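Minutes, Nukthorpe House Residents, kitchen and common room meeting
7 August 2025, held at the table in question
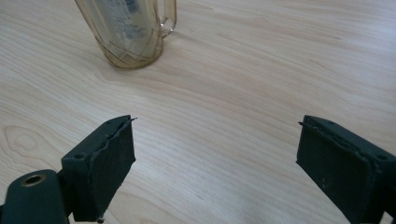 Item 3: the table, with the amber pitcher.

**Attendance.** Nine residents at the start, ten once the smell of coffee reached the second floor, eight by the time cleaning came up. The chair's seat rotates by floor and fell to the second floor, which accepted it without joy. Minutes taken by the resident of room 6, who was last to sit down.

**1. Minutes of the July meeting**

Approved with one correction. The July minutes recorded that the dish rack "was discussed." The first floor asked that this be changed to "was discussed at length." Changed.

**2. Matters carried over**

- Dish rack: still the old one. See July, and May.
- Window over the sink: opens now. It does not close all the way. The landlord's office has been told about the second part.
- Shelf labels in the pantry: done, apart from the bottom shelf, where two residents both claim the left half. They have been asked to settle it before September. If they can't, the left half goes to onions.
- Missing colander: returned overnight to the wrong cupboard. No questions were asked, although several were prepared.

**3. The table**

The old table went in July, and the meeting recorded its thanks for the years of service and for the wobble, which kept everybody alert. The new one came from Öberg, the secondhand furniture place, for 300 dollars including delivery to the front step. Delivery from the front step to the kitchen was provided by the third floor and took most of an evening.

General agreement that it is a nice table. It is pale wood, very blond, with long curving grain and an oval swirl like a knot that one resident has already started calling "the eye." The meeting declined to adopt this name. It was used four more times before the end of the item.

The difficulty with a pale table is that it's pale. Points raised:

- Coasters. A motion to require coasters under all hot drinks passed, seven to two. A motion to require coasters under cold drinks as well failed, five to four, after a speech from the first floor about freedom.
- Turmeric. To be handled over the counter. This was the only unanimous vote of the evening.
- Hot pans go on the trivet. A folded towel is not a trivet. A library book is certainly not a trivet, and the person concerned knows this now.
- Oiling. The man at Öberg told the buyers to oil it twice a year. One resident has oiled furniture before and was therefore put in charge of it, over mild protest. First coat to be done on a weekend when most people are away. The table will be out of use overnight and meals will be eaten standing up or in rooms, crumbs being the eater's own affair.
- Homework, sewing and jigsaw puzzles are allowed until six in the evening. Puzzles in progress must be on a board that can be lifted. The 800-piece lighthouse has been given until the end of the month.

**4. The pitcher**

Raised by the second floor, who would like it known that they did not want to raise it.

The amber plastic pitcher has belonged to the house longer than any present resident. It was meant for iced tea. Over the past year it has become the place where things get put, and at least three separate residents admitted to putting things in it. The meeting noted that an item with a label on it was standing inside, where tea would normally be.

Views were heard. The first floor holds that a pitcher with a handle is the most convenient carrier in the kitchen and that nobody has made iced tea in it since last summer. The third floor replied that nobody has made iced tea in it because there are things in it. This went around twice.

A compromise was proposed from the end of the table: buy a caddy for the things and give the pitcher back to the tea. Gekeo has a plain one with a handle for less than the cost of a takeout lunch. Agreed, six to two, with one abstention from a resident who was looking for the sugar.

Until the caddy arrives, the pitcher may go on as it is, but:

1. Anything put in it must keep its label.
2. No sponges.
3. Before it goes back to drinks it gets a thorough wash with soap and hot water, and a second wash by somebody from a different floor. The third floor asked for that last part and would not give it up.

It was also asked whether we might simply buy a second pitcher. The chair said that this was how we came to have five can openers.

**5. Kitchen fund**

The fund stood at 1,385 dollars before the table and stands at 1,085 after it. The caddy and a bottle of oil will come out of the petty cash jar, which holds more coins than anyone wants to carry to the bank.

Contributions stay the same. One resident asked whether people who never cook should pay less. It was pointed out that people who never cook own most of the frozen pizza, and the freezer is the part that costs money. Question withdrawn.

The estimate from Florkgate Appliance for the refrigerator door seal has not come. They said July. A reminder will be sent, politely the first time.

**6. Cleaning rota**

Two residents left at this point, citing an early morning.

The rota will run by floor again, a week each, starting with the first floor. The wording of "wipe surfaces" was found to be too open to interpretation. From now on it reads:

- Table wiped with a damp cloth, then a dry one. Along the grain, please. The spray under the sink is for the stove and must not go on the wood.
- Counter cleared and wiped, including behind the toaster.
- Floor swept daily and mopped once in the week.
- Trash out the night before collection. "I thought it was tomorrow" was accepted in June and will not be accepted again.

The first floor asked for it to be minuted that the state of the oven predates them. So minuted. The second and third floors asked for the same. So minuted, which leaves us with an oven that got dirty by itself.

**7. Any other business**

- Chairs. The old chairs are a little low for the new table. Cushions were suggested. Öberg had a set of six in the window but the meeting did not feel rich. Left for next time.
- A resident has a spare bread box and wonders if anyone wants it. No one wanted it. It will be in the kitchen by morning anyway.
- Guests may use the table and should be told about coasters by whoever invited them.
- The radio. Deferred. We had been there an hour and a half.

**Actions**

| What | Who | When |
|---|---|---|
| Buy caddy from Gekeo | Second floor | Within two weeks |
| Buy oil, first coat on table | Room 4 | Before the next meeting |
| Wash pitcher, twice | Second floor, then third | Once the caddy is here |
| Chase Florkgate about door seal | Room 6 | This week |
| Ask landlord's office about the window again | First floor | This week |
| Bottom pantry shelf | The two parties | Before September |
| Finish or move the lighthouse | Room 9 | End of the month |

Next meeting in September, same table, third floor in the chair. Whoever hosts brings something to eat — the July crackers are not to be brought again.

Corrections to room 6, in writing, under the door. Not after ten.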